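Ticket 157: Workstation does not complete startup
Opened: 12 January 2018
Site: Vallbridge, Room 15
Reported by: Natalie Tapley
Assigned to: Tomos Pumphrey

The user reports that the workstation powers on and emits repeated tones, with no output on the display. The power cable and monitor have been exchanged without effect. The fault is suspected to lie with the memory or the motherboard.

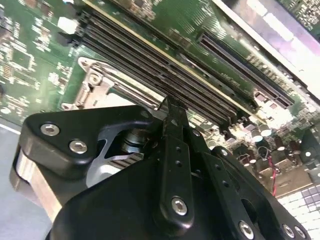 Memory modules are to be tested singly, beginning with the slot specified in the board manual. The result for each slot must be entered in this ticket before any part is ordered. Replacement modules are held in the Toma store under stock number 500.

Status: Pending. The user has been issued a loan unit until testing is complete.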